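The Night the Count Comes In

By eight o'clock on a Tuesday evening, the parking lot behind the Murkport town hall is full, and people are leaving their cars on the grass. Inside, the folding chairs have run out. There's a line for the coffee urn that reaches the double doors, and every few minutes somebody at the front tapes a fresh sheet of paper to the wall and the whole room leans forward.

It's a mayoral election in a town most of the state couldn't find on a map, and I can't think of anywhere I'd rather be.

I've covered big elections, the kind with satellite trucks and a ballroom full of balloons. They have their moments. But for real suspense, the stomach-flipping kind, give me a small town where the candidates have to stand in the same room as the voters while the numbers go up! Murkport has done it this way for as long as the older residents can remember. The results are read out precinct by precinct, posted on the wall, and argued over right there in front of everybody.

The town has five precincts, and they never arrive in the same order. Harbor Street is usually quick. The Heights takes longer, partly on account of the hill and partly because its poll workers double-check everything and are proud of it. Then there's Dendier, the old mill district across the river, which comes in last so reliably that people here use it as an expression. If your pizza is late, it's coming from Dendier.

This year Dendier mattered more than ever. With four precincts on the wall, the incumbent was ahead by 126 votes, and her supporters had started hugging. Two of them were already cutting a cake. The challenger's people stood along the back windows with their arms folded, doing math on the backs of flyers.

You have to understand what the race had been about. On paper it was the Boutros bridge, the narrow two-lane crossing that connects Dendier to the rest of town and has been down to one lane since the spring. The mayor wanted to repair it in stages. Her opponent wanted to close it, rebuild it, and be done. That sounds like a dry choice until you live on the wrong side of the river and your kid's school bus has to wait for the light. People felt this one. They put up yard signs, then bigger yard signs. At the last debate the question period ran so long that the janitor started stacking chairs around the people still asking.

Turnout told the same story. Almost 2000 people voted, which for Murkport is huge, and the clerk's office had to send out for more "I Voted" stickers before lunch.

So when the Dendier envelope finally came through the side door, a little after nine, the room went quiet in a way I've only heard in churches. The clerk opened it, read the number to herself, and read it out loud. The challenger had carried the district by a mile. Somebody did the subtraction before she could and shouted it: 19 votes. The incumbent had lost by 19 votes.

What followed was loud, and a bit messy, and wonderful to watch. There was cheering along the windows and a long groan from the cake table. A few people wanted the sheets checked again, and they were, right there on the wall, with half the room reading over the clerk's shoulder. Then the mayor crossed the floor and shook hands with the man who had beaten her, and they stood talking for a good long while with their heads close together. I'd love to know what they said.

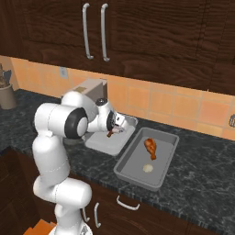

Heston, who has voted in Dendier all his life, told me afterward that it was the first time he could recall the district deciding anything besides its own trash pickup. He had missed the reading of the number, he said, because he was out on the steps and too nervous to come in.

There will be a recount. The margin is small enough to trigger one under the town charter, and 38 mail ballots with signature problems still have to be settled before anything is certified. Voters who sent them in have until the end of the week to come down and fix the paperwork. When I stopped by the next morning, the bench outside the clerk's office was already full, and the people on it were having a lively argument about lane widths.

The mayor's staff hasn't started packing. The challenger hasn't ordered business cards. Both camps have asked for observers at the recount, and the clerk has moved it from her office to the main hall so that anyone who wants to can sit and watch.

Doors open at seven in the morning. The coffee urn will be on, and I've been advised to bring my own chair.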